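Lista de verificação de segurança – copas e cozinhas de apoio
Edifício Brostden, pisos 1 a 5

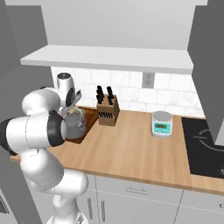

Fig. 1 – Bancada de cozinha com jarro cinzento (imagem gerada por computador).

Âmbito: instalações elétricas de uso corrente, água quente, superfícies de trabalho, extinção e evacuação. Exclui a cozinha do refeitório, sujeita a lista própria.
Periodicidade: semestral. Inspeção anterior: janeiro.
Referência interna: Zameck 3257
Classificação: C – conforme; NC – não conforme; OBS – conforme com observação; NA – não aplicável.

1. Bancadas e superfícies

1.1 Fixação da bancada à parede e aos módulos inferiores – C
1.2 Juntas de silicone na ligação à parede – OBS
Comentário: junta descolada no piso 2, junto ao lava-loiça, com escurecimento superficial. Não há infiltração no móvel inferior. Refazer antes da próxima inspeção.
1.3 Arestas e cantos sem lascas – C
1.4 Recipientes com líquidos afastados das tomadas – NC
Comentário: no piso 4, garrafão de água pousado sob a tomada dupla, com a torneira virada para a parede. Retirado durante a visita. O ponto já constava do relatório anterior, com o mesmo texto.
1.5 Objetos pesados guardados abaixo da altura dos ombros – C

2. Instalação elétrica

2.1 Quadro parcial identificado e acessível – NC
Comentário: piso 3, sala 421. Acesso obstruído por duas caixas de papel. A legenda do quadro não corresponde aos circuitos: o disjuntor marcado «copa» corta a iluminação do corredor. Corrigir a legenda e ensaiar circuito a circuito.
2.2 Ensaio do interruptor diferencial pelo botão de teste – C
Comentário: todos dispararam à primeira atuação.
2.3 Tomadas sem folga, fissuras ou marcas de aquecimento – OBS
Comentário: espelho fissurado no piso 1, tomada do frigorífico. Sem partes ativas acessíveis. Substituir.
2.4 Ausência de extensões e triplas em uso permanente – NC
Comentário: piso 5, extensão de três saídas a alimentar micro-ondas e chaleira em simultâneo. Retirada de serviço. Pede-se a instalação de uma segunda tomada dedicada – ver pedido 1064, ainda sem resposta.
2.5 Cabos de alimentação íntegros e fora da zona do lava-loiça – C

3. Água quente

3.1 Termoacumulador Rieger: fixação e suporte – C
3.2 Válvula de segurança: descarga livre e encaminhada – OBS
Comentário: no piso 2, o tubo de descarga termina acima do funil, com salpicos no fundo do armário. Prolongar o tubo.
3.3 Temperatura à saída da torneira – C
Comentário: medida após dois minutos de escoamento, em todos os pisos.
3.4 Aviso de água quente junto à torneira – NC
Comentário: falta nos pisos 1 e 4. Os restantes estão legíveis.
3.5 Torneiras de corte acessíveis e manobráveis – C

4. Equipamentos

4.1 Micro-ondas: porta, fecho e junta – C
4.2 Frigoríficos: grelha de ventilação desimpedida – OBS
Comentário: acumulação de pó no condensador em todos os pisos. Limpeza a incluir no contrato Drerkier.
4.3 Chaleiras: tampa, corte automático e base – C
Comentário: a unidade do piso 3 tem calcário abundante, sem efeito sobre o corte automático.
4.4 Etiqueta de verificação elétrica dentro do prazo – C

5. Extinção e evacuação

5.1 Extintor no local previsto, selado e com manómetro na zona verde – C
5.2 Manta ignífuga a menos de dois metros da placa – NA
Comentário: as placas foram retiradas. As mantas mantêm-se nos suportes e podem ficar.
5.3 Sinalização visível a partir da porta – NC
Comentário: no piso 5, o sinal do extintor está tapado pela porta do armário alto quando aberta. Deslocar o sinal cerca de 30 cm para a direita.
5.4 Porta da copa sem calços – C
5.5 Caminho até à saída livre de obstáculos – C

6. Pavimento e limpeza

6.1 Pavimento sem desníveis ou peças soltas – C
6.2 Produtos de limpeza rotulados e separados dos alimentos – OBS
Comentário: pulverizador sem rótulo sob o lava-loiça do piso 3. Conteúdo não identificado, entregue à equipa de limpeza para eliminação.
6.3 Recipientes de resíduos com tampa – C

Prazos de correção

Pontos 1.4, 2.1 e 2.4: imediato, com confirmação por escrito à manutenção.
Pontos 3.4 e 5.3: 15 dias.
Observações: até à inspeção seguinte.

A sala 421 será revisitada às 9h30 do dia em que a legenda do quadro for substituída, antes da reposição em serviço do circuito do corredor. As folhas de medição do ponto 3.3 ficam arquivadas com esta lista.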